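Wamer pauses Cultell sorting software after gripper fault, and a fix is on its way

FOR IMMEDIATE RELEASE
Press office, Wamer
Tuesday

I look after the news desk at Wamer, which normally means I get to write cheerful things about new kit. This one is a bit different. We found a fault in the latest version of Cultell, our sorting software for robot arms, and we've asked everybody using it to stop for now. If you run Cultell and you've only got a minute, please switch off automatic sorting, go back to the previous version and then come and read the rest with a cup of tea.

What went wrong

Cultell helps an arm pick one thing at a time out of a mixed heap and drop it where it belongs. The arm is meant to notice when it is pushing against something it shouldn't be, and to back off. In the new version it can be far too slow to notice when the thing underneath is soft. Cloth, foam and rubber all give a little, and the software reads that bit of give as empty space, so the arm carries on down.

We saw it on a test bench. The arm went for a small block, came down on a folded cloth instead and kept pressing until the joint reached its own built-in limit and cut out. A member of our team hit the stop button at very nearly the same moment (the two entries in the log are so close together that we had a proper argument over which came first). No one was hurt. One gripper finger was bent, and a foam ball will never be round again.

We then went back through the records, and I'd like to give you the real numbers. Out of 1,506 picks made with the new version on our own benches, 13 showed the arm pushing harder than it should have. All 13 involved something soft, either as the thing being picked or as the thing lying beneath it. With hard objects on a hard surface we couldn't get it to happen at all, and believe me, we tried!

How we've been chasing it

The good news is that the fault is easy enough to bring on once you know what it likes. The answer is a right old jumble: soft things on top of hard things, round things that roll off when touched, fabric draped across the lot. Our test team has been working with toys, mostly, as they come in every shape and squashiness you could ask for and they're cheap to replace. I've had a go at packing one of the heaps myself and it's harder than it looks to make a good mess.
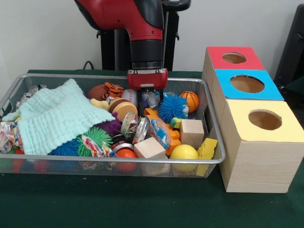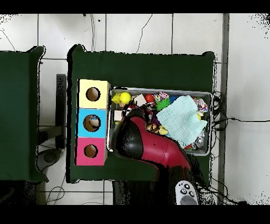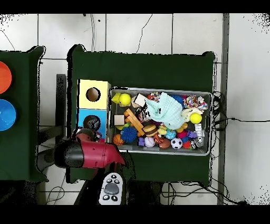
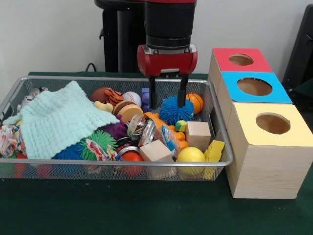

Mixed toys under the gripper, with round-holed boxes standing alongside. Pictures: Wamer press office.

Testing is slow going. We are repeating 400 picks with the old version and 400 with the corrected one, using the same kinds of objects, so that we can lay the two sets of results side by side. Every pick has a person standing by with a hand near the stop button, and we swap people over often, as it's dull work and attention wanders. I did a short turn and was thinking about lunch well before the end of it.

Where the mistake came from

It was ours, and I'd rather say so plainly. The new version was meant to make picking quicker. Part of that involved changing how long the software waits before it decides that a push is a real push. The change was checked with wooden blocks and metal tins, and it passed without any trouble. The soft objects were on the test list as well, but they sat in a later section, and the new version went out before that section had been run. It should never have been possible to release it that way, and the release step now stays locked until the whole list is done.

We also had a warning that we didn't pick up quickly enough. Clorier, who use Cultell to sort returned goods, wrote to us in August to say that their arm seemed "a bit heavy-handed" with knitted items. We answered that it was probably a setting. It wasn't, and we've been back to them to apologise. They've been very decent about it and sent us their own records, which saved us days.

What to do if you use Cultell

Turn off automatic sorting and reload the previous version. It's kept on your controller, under saved versions, so you don't need to download anything.

Look over the gripper fingers before you start again. If either one is bent, or the two don't meet evenly, don't use them. We'll send a replacement pair free of charge.

Keep hands out of the picking area whenever the arm has power. That has always been the rule and it hasn't changed, but I'm repeating it as people do get used to reaching in for a dropped item.

If your arm has pushed down hard on something, please send us the log, even if nothing was damaged. We'd like to see every one of them.

Anyone sorting only hard goods should stop using the new version too. I know that's a nuisance. We haven't seen the fault with hard goods, but things get mixed up in real life and we don't want to rely on a scarf never ending up in the wrong tub.

What happens next

The corrected version is written and being tested now. We've asked Després, an outside testing firm, to run their own checks before anybody gets it, and they'll be choosing their objects without any help from us. Once we have their findings we expect to need 14 days to finish our side and get the release out. If they find something we don't like, it will take longer, and I'll put out another note like this one to say so.

We'll publish the full test results alongside the new version, including the picks that went badly. Customers with a support plan will have the paused time added on to the end of it, and there's no form to fill in for that.

Questions, logs and requests for new gripper fingers can all go to the Wamer support desk through your usual account page. Press enquiries come to me at the news desk, and I'm happy to arrange a call with one of the engineers if you'd like the fiddly detail.

Ends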